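Vinham Kitchen Measures

A small data set of old household measures and what they come to in millilitres. Version 2, updated Wednesday, July 18, 2018.

What's in here

If you've ever inherited a shoebox of recipe cards, you'll know the trouble. Gran wrote "a teacup of sugar" and "butter the size of an egg" and knew perfectly well what she meant, and the rest of us are left guessing! This collection gathers 200 measures copied from handwritten cards and community cookbooks, each with our best modern equivalent beside it.

There are 29 source books, listed in sources.csv with the year and town where we have them. Most came to us through the Dissanayake family, who very kindly let us sit at their dining table through most of January with a scanner and far too much fruitcake.

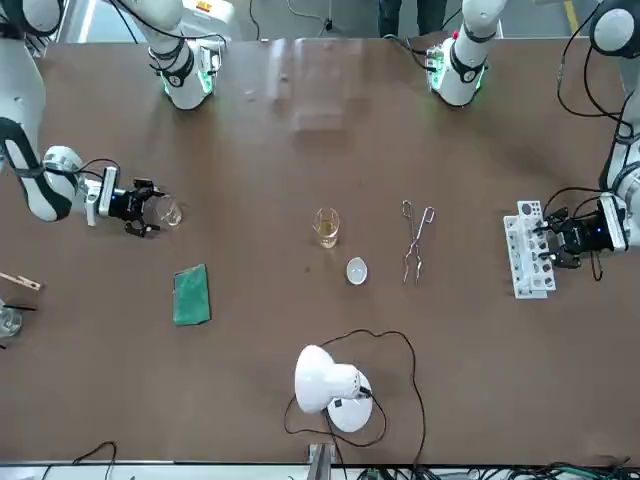
Files

measures.csv is the main table, one measure per row
sources.csv lists the books and card boxes
notes.txt holds everything that wouldn't fit in a column (do read it, it's the best part)

Columns in measures.csv

name: the measure as written, spelling and all
ml: our figure in millilitres, left blank for weights
grams: used for butter, lard, flour and the like
source_id: matches sources.csv
confidence: high, medium or low

A word on cups. An Australian metric cup is 250 mL and our tablespoon is 20 mL, while a good many overseas books use a 15 mL tablespoon. We've kept the author's own meaning wherever the book gives one, and marked the row low where it doesn't.
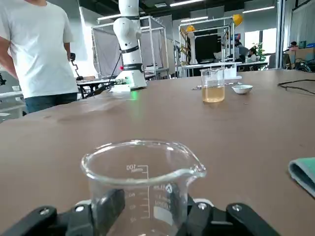 Rajitha Bhattacharjee
Maintainer, Vinham Kitchen Measures

Known gaps

Savoury recipes are thin on the ground, as people seem to have saved their cards for cakes and puddings. Ten rows for "dessertspoon" disagree with one another, and I've left them that way. Mizanur Akanda is slowly working through the jam and pickle cards, so expect the colour and flavour notes there to change.

Using it

Help yourself for anything you like, and please credit the project by name. Corrections are very welcome, especially with a photo of the original card.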